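The cord drawer

Malcolm Fothergill moved out of the house on Yadav Street in January, and the last thing left to sort was the cord. There were 3 boxes in the hall for the truck, 2 by the door for the thrift store, and a drawer that nobody wanted to open.

His sister Nesico had offered to throw it all out. "It's string," she said. "You can buy string."

"I know you can buy string," he said.

He pulled the drawer out of the cabinet and turned it over on the floor. Twine came out, and shoelaces, and the tie from a bathrobe he had given away. The clothesline from Stivutley came out last and took a screw with it. He sat down with his back to the wall and started on the brown.

The brown was thin stuff his father had used for tomatoes. It had been wound around a piece of cardboard once, 50 feet of it, with the length written on the card in pencil. The card had gone soft and come out years ago. What was left held together by itself and got tighter when he pulled on it. He tried to find an end and found a loop. He followed the loop and came back to where he had started.

Nesico brought him coffee and stood there with her coat on. It was four in the afternoon and the heat had been turned down for the new people.

"Where did the blue come from?" she asked.
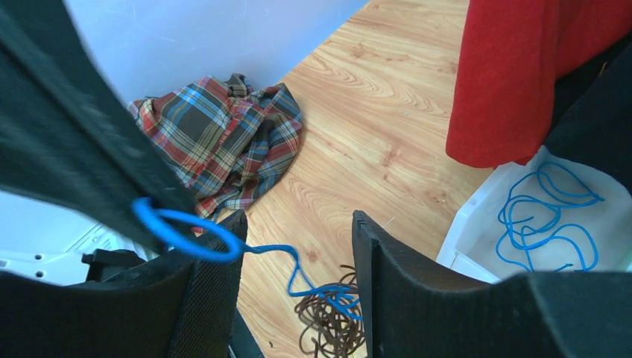

"What do you do first when two cords are tangled together?"

"Get the loose one out of the way, then look for an end on the other."

She thought about that. Then she took off her coat, put it on the boxes and sat down across from him.

The blue was from the boat. Their father had kept a boat at Farska for three summers and had taken them out in it on Thursday evenings, when he got off early. Malcolm had been sick every time. Nesico had steered. When the boat was sold, the man who bought it wanted the oars and the cushions and didn't ask about the cord, so it came home in the trunk and went in the drawer.

"I thought that went with the boat," she said.

"No. I used it to tie the Christmas tree on the car."

"Every year?"

"Most years."

They worked for an hour. She had better fingernails for it and he had more patience – or he had nowhere to be until the truck came. The brown gave up one end, then a long piece, and she wound the piece around her hand and slid it off and tied it in the middle.

"Truck or thrift store?" she said.

He looked at the boxes. The one marked kitchen wasn't full.

"Truck," he said, and she put it in with the pans.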